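Osby Carpet Tile
Gray streak, square, sold by the box

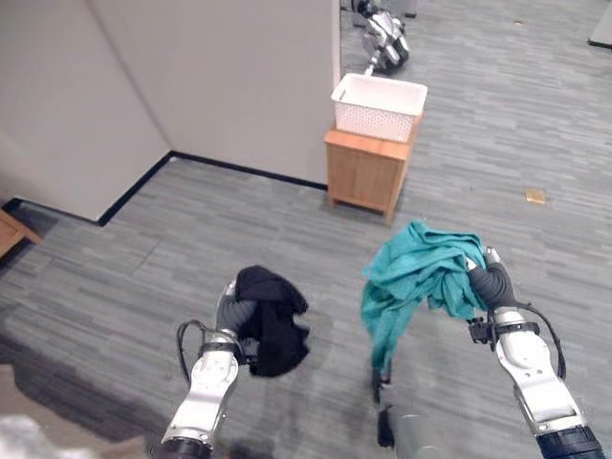 Osby in gray streak, laid in alternating directions, with black baseboard on a white partition wall.

Product details
Brand: Zesasel
Range: Osby
Format: square, 20 in. x 20 in.
Pile: low loop
Colors: 2 (Gray Streak, Sand Streak)
Fixing: Rita corner tabs or any pressure-sensitive carpet tile glue
Use: offices, classrooms, workshops with manners, hallways, spare rooms
Warranty: up to 15 years against wear-through, indoor use
Availability: in stock, ships from the warehouse in 2 weeks
Page last updated: 2019-07-28

About this tile
Osby is gray. We have tried to write a more exciting first sentence for it and the tile has resisted every attempt. It is light gray and dark gray in streaks, and it has been our best seller for so long that we have stopped being surprised when the phone rings and somebody asks for "the normal one."

People buy it because of what happens on floors. Things get dropped, dragged and spilled, and chairs go back and forth over the same patch until a plain carpet gives the whole story away. Streaks are harder to read. A bit of lint lies down among the light lines and a scuff settles in with the dark ones, and you can put off vacuuming until Thursday with a fairly clear conscience.

Each tile is streaked one way only. The pattern you see on a finished floor comes from how the tiles are turned, so two rooms with the same boxes in them can look quite different. Arrows are printed on the back. Please look at the arrows before you start and also halfway through, when you've become confident.

Laying patterns
Alternating directions. Turn every other tile a quarter turn. The joints show, they're supposed to show, and a tile that is a hair off square will be forgiven. This is what we suggest to anybody laying a floor for the first time.

All one way. Arrows all pointing to the same wall. Looks like broadloom from the door, if your cuts are good. If your cuts are less good it looks like a corduroy jacket with a button missing.

Brick. Rows offset by half a tile, arrows all the same way. Uses more tiles at the edges. Nice in long hallways.

Random. We get asked for this a lot. Random is surprisingly hard to do on purpose, and most people end up with alternating directions and one strange corner.

Works with
Amaral plain tile. Solid dark gray, same size and thickness as Osby, so no strip is needed where they meet. Usually bought as a border or to mark a walkway. You can also use it under a desk where coffee is a known problem.

Rita corner tabs. Sticky on the upper side only. One tab goes under the point where four corners meet, and the floor floats on top of your existing one. Tenants are fond of these. So are landlords, at the end.

Black rubber baseboard. Sold by the roll on the accessories page. White baseboard is fine too, right up to the first mop.

What you need for the job
A straightedge, a carpet knife, more blades than you think, a chalk line, kneepads. The kneepads are listed last and should be bought first.

Installation notes
Bring the boxes into the room the day before and let them sit there. Sweep the floor, then sweep it again from the other side. Osby will go over concrete, plywood, old vinyl that's well stuck down, and most sealed wood. It won't go over another carpet. We have had letters.

Start from the middle of the room and work out to the walls. Starting in a corner feels more natural, and partition walls are the reason we ask you not to. Very few of them are straight, and the ones that are straight rarely agree with each other.

Press the tiles together until they touch, with no pile trapped in the joint. Don't squeeze. A squeezed row will sit flat all afternoon and be a small hill in the morning.

Cut from the back, with the tile face down on a scrap of board. Remember that a tile turned face down has its left and right swapped. Everybody remembers this after the first one.

Care
Vacuum with a plain suction head. Blot spills with a dry cloth, then a damp one, and keep rubbing to yourself. For tea, coffee and most lunches, lukewarm water with a little dish soap will do. If a tile is past saving, pull it up and trade it with one from under the filing cabinet. It's a low trick and the main argument for carpet tiles in general.

Keep a spare box. Dye lots vary a little from year to year, and a new tile in an old floor looks like a new tile in an old floor.

Customer questions
Can I put it in a kitchen?
You can. Neusa Miranda on our order desk has it in hers and says she would do it again with a mat by the stove.

Will chair wheels damage it?
Ordinary office wheels are fine. Hard metal casters will flatten the loop over time, so use a chair mat under those.

Is it soft?
It's softer than concrete. For sitting on the floor with children or a dog we would steer you to something with a deeper pile.

Can I order a single tile to look at?
Yes, ask for a sample. It comes full size so you can turn it around on your own floor. Ask for a pair if you want to see the alternating pattern, because one tile alternates with very little.

Does the Sand Streak match the Gray Streak?
Same tile, same height, and they can be laid side by side. Aparecida Seixas, who chose both colors, would prefer that you didn't.

Ordering and returns
Measure the room at its widest points, work out the area, and add a little for cuts. Add more for brick pattern or for a room with columns in it. If you send us a sketch with the measurements on it, the order desk will count the boxes for you at no charge.

Unopened boxes can be returned in their original wrapping. Opened boxes can't, including boxes opened very carefully. Cut tiles are yours for life and make good liners for the trunk of a car.

Related items: Amaral plain tile, Rita corner tabs, black rubber baseboard, carpet knife and blades, kneepads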